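### 3.2 Hanging bags as storage for used film

Most of the households in our study kept used plastic bags inside another plastic bag. The outer bag hung from a hook, a door handle or a nail, usually close to where the shopping was unpacked. In Drirdale this was nearly always the back of a kitchen door. In Karncombe, where the kitchens are smaller, the bag was more often in a hallway or a closet. The contents were much the same in both places: shopping bags, produce bags, bread wrappers, and the thin film that comes around paper towels.

We asked each household to keep using its own arrangement for 4 weeks and to note every occasion when the outer bag fell, tore or had to be taken down. Of the 210 occasions reported, 70 were put down to the hook coming off the wall. Most of the others had to do with the mouth of the bag. A thin bag hung by its handles closes under its own weight, and the person filling it needs one hand to pull it open and another to push the film in. People carrying groceries often did not have the second hand free. Several said they left the film on the counter instead and dealt with it later, or threw it out with the trash.

The wall setup we used to look at this more closely was kept simple. An adhesive hook was fixed to a plain white wall above a carpeted floor, with a piece of red tape at the hook. A shopping bag was hung from the hook with its handles gathered together. The second item was a round rim held at the lower part of the hanging bag, where film is handled (Figure 4). 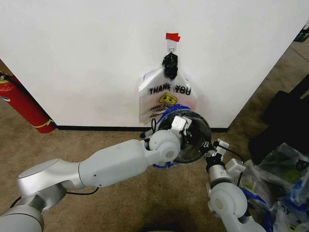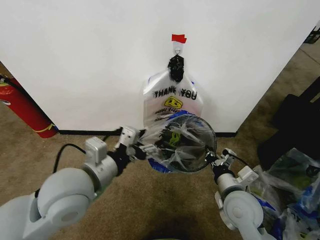
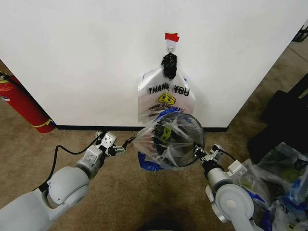
**Figure 4.** Wall setup with the "THANK YOU" bag on its adhesive hook and the round rim in use.

Gathering the handles into one bunch had two effects. It kept the load on a single point, so the bag did not swing sideways when film was pushed into it, and it closed the top. Households that tied their handles this way had to feed the bag from somewhere else. The usual answer was a slit cut in the side or a corner snipped off the bottom. Uthai Paisan, who carried out the home visits in Karncombe, recorded both forms and noted that the slit tended to lengthen with use - in one home it had reached the seam, and the bag had been patched with parcel tape.

A stiff rim deals with the same problem in a different way. It sets the size of the opening, and the edge of the film is spread over a longer line, so no one spot takes all of the pull. The drawback is that the rim has to be held or fastened. Households given a loose ring to try generally lost interest in it after the first week, because it slipped out when the bag was nearly empty. Those who clipped the ring to the bag kept using it for longer.

Hook height also mattered, though less than we expected. Bags hung low on the wall were easier for children to reach and were filled more often, but their lower edges rested on the floor once they were full. A full bag that touches the floor takes some weight off the hook, and several residents of the Lotudley building had hung theirs low for that reason. Others disliked it because the bag was in the way of the vacuum cleaner.

We did not test different brands of hook. The wall surface varied too much between homes for a fair comparison, and in the older Drirdale apartments the paint came away with the adhesive. Eklund reports a similar difficulty with hooks on painted plaster and recommends cleaning the wall and leaving the hook unloaded overnight. Only two households had done this before hanging their bag.

### 3.3 Sorting at the point of storage

Clear film and printed film were mixed in almost every bag we emptied.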